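Irena Kurek
Nov 25, 2023

1/ Many people ask me if the new Fundodex phone is worth to wait for. I have read all the rumours I could find and I will put them together in this thread. Please remember that nothing is confirmed by the company yet.

2/ First the battery. The number which appears in the certification papers is 2471 mAh for one cell. This looks very small, but the phone is said to have two cells, so the total would be nearly double of it. My friend Gangadharan Rai repairs phones and he also thinks it is two cells, because of the shape of the back cover in the leaked drawings.

3/ The charging will be 59 W. The old model from August last year was much slower, and this was my biggest complaint when I used it. I had to charge it during lunch every day.

4/ The screen. Here the sources do not agree. One says it stays flat, the other says the edges will be a little curved. I hope for flat. With curved glass it is difficult to find a good screen protector, and I have already wasted money on three of them.

5/ The chip should be the Billusov. I do not expect a big jump in games. It should stay cooler when you record long videos, and for me this is more important than a high score in a test.

6/ Somebody asked about the memory card. No, I am sorry, it seems the slot is gone. If you keep a lot of music on the card, like my father does, then better buy the old model while the shops still have it.

7/ The camera will keep the same main sensor, as I understand. The zoom camera is new and made by Ververidis. In the sample photos the faces look good, but the green colours are too strong for my taste. Maybe they will correct it with an update before the sale starts.

8/ Now the thing I was most glad to read: the back cover will be held with screws under a thin strip, and there will be less glue. Gangadharan says that on the present model he needs a long time only to warm the glue, and sometimes the glass breaks anyway.
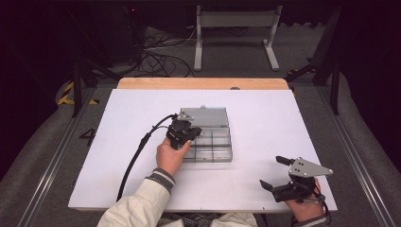 9/ It would also mean that you can change the battery at a normal repair shop after three years, and you do not have to send the phone away. In Winham, where I live, we have two such shops and both are cheap.

10/ The price is the weak side. One seller had it in his list for a short time with 1805 złoty more than the old one. I think it was a mistake, or a price for the biggest version. If it is true, I will not buy it.

11/ A small correction to post 3. I wrote 59 W, but the charger in the box may be a weaker one. The paper only says what the phone can accept. Thank you to the people who wrote me about this.

12/ So I am waiting for now. My present phone still works well, only the speaker is quiet. When the official date is known I will add it under this thread.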